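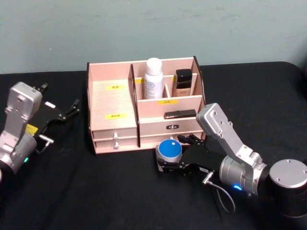 Handout 2, page 40

Automation at the Workplace: Sorting and Storing Small Goods
Course notes by Eusebio Valderrama
Last updated: September 15, 2024

Please read these notes before the seminar and bring your own questions.

Our case is the returns department of Vastmont in Kullgate. The workers there put cosmetics back into display organisers, so that shops can receive them ready to use. In September the department handled 3,051 items. Before, one person did the whole task: take the jar, read the label, find the compartment. Now a station with two arms does a part of it.

Look at the gripper on the right, which has the jar with the blue lid between its fingers. The other gripper is open and holds nothing. For a person this jar is an easy object. For the station somebody must decide how wide the fingers open and how hard they close, and this decision was made together with the workers, who know which lids come off easily.

The yellow labels are also part of the work. They carry Chinese characters, for example 口红 (lipstick). A worker who cannot read them learns the places by heart — a kind of knowledge that does not appear in any job description.

Rigoberto Arboleda, who supervised the change, told our class that the working day became quieter but also more lonely. People who before talked over the table now watch a station each. Their pay stayed the same, although their responsibility grew.

For discussion: who should be asked when a product has no place in the organiser? Write around 40 lines and compare with the Estel case from the previous handout.

Contact: E. Valderrama, course office — © Course in Work and Technology — Back to top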